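**Mini-golf night is back in June**

Many of you have been asking, and yes - the Chauhan Hall mini-golf evening is going ahead again this summer, once the new floor has gone down and the smell of varnish has cleared.
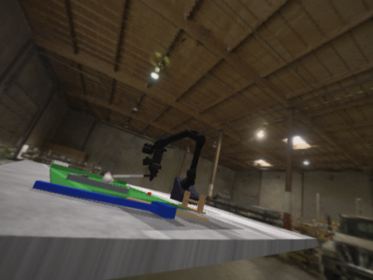 We had such a lovely turnout last year (more than 75 of you, plus assorted grandparents!) that we're splitting the evening into two sittings, so the little ones can play early and get home to bed while the rest of us take our time over it. Magnus Imrie has kindly offered to look after the scorecards again, and Madhu Awasthi is bringing her lemon bars, which I know is the real reason half of you come.

Tickets are $5 each, or free if you're under six, and you can pick them up at the front desk or from Botond Kovács after choir practice. We still need a few people to lend putters, especially short ones for children. Please put your name on the handle with tape, as we ended up last year with two that never found their way home, and they're still in the coat closet if they happen to be yours.

The money goes to the kitchen fund, where we are $1000 short of a new stove - the old one is down to two working burners, and the soup lunches have been slow going all winter.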